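Eshun Street Workrooms: Members' Meeting, Minutes
Wednesday, June 17, 2026, back table, started late (key)

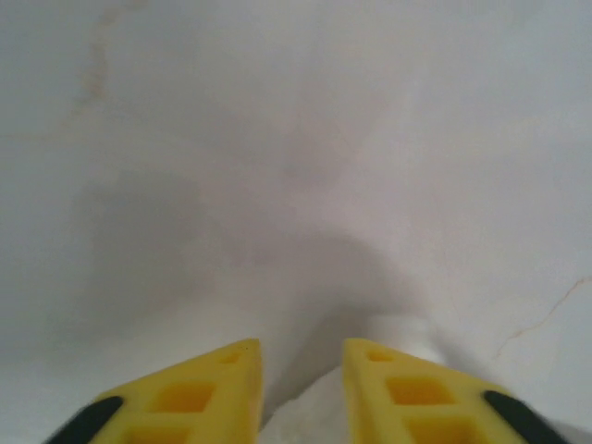

Photo: Yaw Asamoah

Present: Carmela Marino (chair), Yaw Asamoah (notes), Dee, Martin from upstairs, Priya, Joss, both Lindas. Apologies from Hal, who sent a list, see item 3.

1. Last minutes
Read, mostly. Martin says he did not "agree" to take the old cutting mat home, he said he would look at it. Changed to "will look at it." Passed.

2. Matters left over
Window latch: done.
Hot water: plumber came, says the heater is fine and the tap is the problem. Second visit needed. Carmela to call.
Door code: still the old one. To change on the 1st of next month, Carmela will text everyone. Please don't write it on the inside of the cupboard door again.
Missing stepladder: Linda R. had it. Back now.

3. Storage and shelves
Long one. Quote in from Gosent for new shelving along the back wall, $1,076 with fitting. Dee thinks too much. Joss priced the same length from Clilis, cheaper but you put it up yourself and no side panels. Martin happy to put it up if someone holds the other end. Priya asked if the wall will take it, part of it is only drywall. Nobody sure. Martin to find the studs before we order anything.
Hal's list (read out): wants heavy things low, wants the paint out of the paper cupboard, wants his name taken off the shelf he stopped using in November. All fine.
Agreed: no order yet. Back on the agenda next time with Martin's measurements. Gosent to be asked if the quote holds past the end of the month.

4. Bins with lids
Agreed to buy 24, one size only so they stack. Joss to order from Hitix on the account. Discussion of clear vs. colored, went on a while. Clear, 5 votes to 2. Carmela did not vote.
Labels on the short end. Name and what is in it. Anything with no label by the next meeting goes on the swap shelf, and anything still on the swap shelf the meeting after that goes to the thrift store.
Linda T. asked if two people can share one. Yes.

5. Tables
Complaints about stuff left out overnight. Same as last time. Rule is the same too: clear your end when you go, even if you're coming back in the morning. Glue jobs can stay if there is a note with a name and a time on it.
Dee says the note thing isn't working becuase the notes fall off. Masking tape in the top drawer. Priya to put a spare roll by the sink as well.
Martin wants to swap the two tables around so the long one gets the better light in the afternoon. Try it for 4 weeks and see. Moving them Saturday morning, whoever is in. Lift, don't drag, the floor is marked enough.

6. Kitchen corner
Mugs. Owners please claim theirs, the rest get boxed up.
Fridge: cleaned by Linda R., thank you, and she says she's not doing it again until somebody else has. Sheet going up on the fridge door, sign for a month each. Joss has July.
Sponges: buy more. Cheap ones ok.
Coffee money is short again. Raised from $3 to $4 a month each starting July. Yaw against, noted.
Compost pail needs to go out Friday, not "when full."

7. Clear-out day
Sat. fixed for the last weekend before the new shelves, whenever that turns out to be. Everyone to come for 2 hours min. Plan so far: cupboards first, then under the sink, then the hallway. Priya bringing boxes from her work. Martin has the van but only till noon, so dump run goes early.
Question about the big roll of felt in the hallway. Whose? Not Joss, not Dee. Ask Hal.
Joss asked could we keep the odd lengths of wood. Yes if they fit in the one crate. One crate. Carmela asked for this to be minuted.

8. Open evening
Not enough time to do this properly. Linda T. thinks September, Dee says too soon with the room how it is. Linda to draft something short and send it round. Need someone on the door and someone on drinks. Yaw will do drinks.

9. Any other business
Scissors: good ones are for fabric only. Red tape on the handles so there's no excuse.
Lights left on in the hallway twice last week.
Priya has a friend looking for a half share, mornings only. Space is there once Hal's shelf is free. Friend to come and have a look, no promises. Carmela to send her the rates.
Martin: the vacuum bag was full, he changed it, there is one left. Joss to add to the order.

Actions
Carmela: plumber, door code text, Gosent re: quote date, rates to Priya's friend
Martin: studs, measurements, van
Joss: bins, vacuum bags, sponges
Priya: tape by sink, boxes
Linda T.: open evening draft
Linda R.: fridge sheet
Yaw: type this up, ask Hal about the felt
All: label your bins. Claim your mugs

Next meeting third Wednesday, same time, Dee chairing as Carmela is away. Closed 8:50, tables wiped, chairs back in.

Y.A.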